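Freestanding coat rack in a shared work room: keep it or go to wall hooks?
Forum: Small Offices & Studios > Furniture and Layout

elari_bee
Posts: 23

Hi all, longtime reader, not much of a poster. We have one room in an old building (the stone over the street door says 1862) and I'm the person who cares where things go, so I've ended up in charge of the furniture. My problem is the coat rack. It's one of those tall wooden stands with splayed feet, and it lives right next to the big table. Fine all summer. Then the heavy coats come out and it starts to tip, and people quit trusting it and put their stuff on the table instead.

So by ten in the morning I've got bags at the back of the table, snacks next to the bags, and whoever gets there last works on whatever's left. I love the table, by the way! Nice warm wood top, and it's the best thing we bought. I would just like to see more of it.
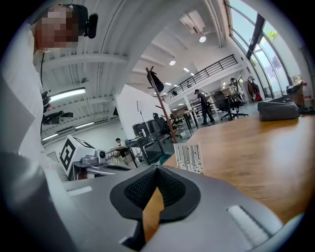
Our coat rack and the table, bags and all

What I'm trying to decide:
Do I fix the rack, move the rack, or get rid of it and put hooks on the wall? The landlord is okay with a few screws if we fill the holes when we go. Budget is small but it does exist.

Mallosico
Posts: 822

Hooks. I'll say it in every one of these threads until I'm banned. A stand takes up a circle of floor and you only ever get to use the side people can reach. Put a board on the wall, screw hooks to the board, and you need four holes in the plaster instead of a dozen.

For the bags, put a second row lower down. People will hang a bag if the hook is at hand height, but they won't lift a laptop over their head to do it.

hrytsenko_h
Posts: 398

I'm going to disagree, at least for a building that age. Old plaster walls are a lottery. I put up a rail in a place like that and pulled half a dinner plate of plaster off with the first wet parka. If you don't know where there's solid wood behind the wall, I'd keep the stand and make it behave.

Turn it over and look at where the feet meet the post. There's usually one bolt and it's usually loose. Tighten that, then stick felt on whichever foot is short. Takes ten minutes. If it still leans, set it in a corner so two walls are doing some of the work.

elari_bee
Posts: 23

Tightened the bolt last night. It had almost a full turn in it, so thank you for that! Better, but I wouldn't hang my good coat on it yet.

The corner idea is harder. Left of the rack is the trash bin and then a black desk with the office chair and the monitor, and I can't shift that. Behind the table there's a power strip with a whole nest of cables. On the other side we have a wooden bench against the wall, and that's where the cups ended up, with the plastic containers just past it (my fault, I said "just put them there for now").

Mallosico
Posts: 822

You have a BENCH? And it's holding cups? The bench is your bag storage! Get the cups off it and you're halfway done.

elari_bee
Posts: 23

I know, I know. It's been "for now" since August.

Rostyslav Didenko
Posts: 61

Before you buy anything I would deal with the cables. Coats on the floor are ugly, cords on the floor will put somebody on their knees with a hot drink in their hand. Clip the power strip up under the back edge of the table and run whatever you can down one leg. If the legs are metal, use hook-and-loop ties, because the adhesive clips let go as soon as the heating comes on.

Second, don't hang anything over the bench until you've sat on it. I put a row of hooks above ours and everyone who sat down to tie their shoes got a sleeve in the face.

elari_bee
Posts: 23

Metal legs, yes, white ones. And you're right about the cords, I've been so busy being mad at the coat rack that I'd stopped seeing them. There's a thin white one that comes off the right side of the table and goes straight across the floor, and the floor is that gray marble pattern, so it doesn't exactly jump out at you.

Adding one more so you can see how the rack, the table and the bench sit together. I keep going back and forth on whether the table should slide toward the bench or away from it. 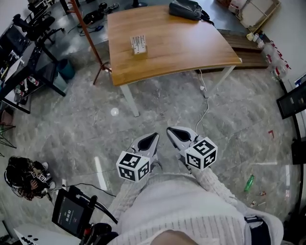 Grirnar
Posts: 140

Away from it, if it were my room. You want enough space to pull the bench out, or to stand at it and dig in a bag without your rear end on the table. I'd leave at least the width of one person plus a winter coat. And then the rack can go at the end of the bench, so coats and bags are one stop.

hrytsenko_h
Posts: 398

Seconding Grirnar on one stop. Where I disagree is the direction. Push the table too far from that wall and the cord has farther to go. Depends which outlet she's using.

Mallosico
Posts: 822

Or get rid of the rack and the question goes away.

hrytsenko_h
Posts: 398

You've said.

Rostyslav Didenko
Posts: 61

Try it with tape on the floor before anybody lifts the table. Mark where the legs would go both ways and live with it for a day. Painter's tape, not packing tape, or you'll be scrubbing glue until spring.

elari_bee
Posts: 23

Okay, plan so far. Cups and containers come off the bench and go on a shelf (I have to find a shelf, so that's its own thread). Cord gets dealt with first. Tape on the floor Wednesday evening after everyone's gone home, and the rack moves to the end of the bench with its newly tightened bolt. If it tips one more time I'm buying Mallosico's board and hooks, and I'll find out about the plaster the hard way.

Does anyone have a favorite way to hide a power strip that still lets you reach the switch? Ours has to get turned off at night and I'd rather not crawl for it.

Grirnar
Posts: 140

Wire basket screwed under the tabletop, open side toward the chair. Mount the strip with the switch at the end and you can hit it with a finger. Check how thick the top is before you pick your screws.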